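Bergþóra Hviid opens the door with a jumper under each arm and tells me to mind the step. I've come to Ferngate to talk about folding, which sounds like a thin reason to get on a train, but I've been reading her little newsletter since January and my own wardrobe is a disgrace (there's a shelf I open with one hand held up, just in case).

She knits, mends and looks after other people's woollens for a living, and before that she spent 9 years on the knitwear floor at Madigan, the old outfitters on the high street. "I must have folded 100 jumpers on a busy day," she says, filling the kettle. "And then people would come in and pull out the bottom one. Always the bottom one!"

So what did they teach her? "Arms in, thirds, done. It looks lovely on a shelf and it's no good at all in a drawer. You get a hard line down the front and the sleeves make lumps." These days she folds on the bed, on top of a blanket, and she's quite firm about the blanket. A smooth duvet cover lets everything slide about, she says, and a table makes her stand wrong.

I ask her to talk me through it and she talks with her hands, so I have to keep stopping her to write things down. Face down first. Smooth from the middle outwards, never pulling at the hem. One sleeve across the back, then bent down so it runs along the side, then the other. Then up from the bottom, loosely, in two goes. "People press. They lean on it like they're shutting a suitcase. It's wool, it wants a bit of air in it."

Cardigans she buttons first, all the way – a point on which she and her partner, Florencio Cuesta, do not agree. He puts his head round the door at this stage to say that he does the top and the bottom button and his cardigans are fine. "They are not fine," says Bergþóra, once he's gone.

Hangers come up, as I knew they would. I confess that I hang everything. She takes it well, considering. Thin cotton can go on a hanger if I really must, but anything with weight to it will grow, and she's had customers bring in jumpers with shoulders like a pair of little horns. 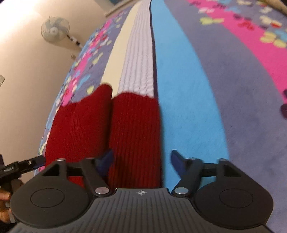
"And don't sort by colour," she goes on, "not unless you dress by colour. I sort by how warm a thing is. If I'm cold I want the warm pile, I don't want the blue pile." I'd never thought of that, and I've since done it at home with my own lot, to great effect, apart from one scratchy thing from Lirnance that doesn't seem to belong anywhere.

What about moths? She pulls a face. Cedar balls smell nice, she says, and she likes them for that. What she trusts is taking everything out and giving it a shake, then folding it again along different lines so the creases don't settle in. She does the whole lot twice a year with the radio on and it takes her an afternoon.

Before I go she makes me fold my own jumper, the one I arrived in. My first try gets a long silence. The second, she says, would have been allowed on the shelf at Madigan, near the back.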